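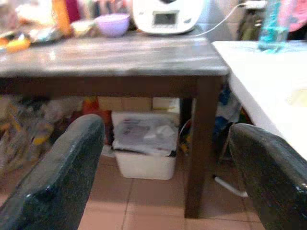
¿Quién debe revisar el estudio antes del noticiero de la mañana?
Lo revisa el productor de turno, antes de abrir los micrófonos.

Lista del estudio Orna, Oct 15, 2026

Micrófonos de solapa: bien. El número 32 tiene ruido, lo cambié.
Cables en el piso: fijados con cinta, falta el pasillo.
Extintor: vigente hasta marzo.
Salida de emergencia: había dos trípodes delante. Pedí a Reynaldo Malabanan que los mueva.
Luz de aire: tarda en encender.

Revisó: Divina Cabanatuan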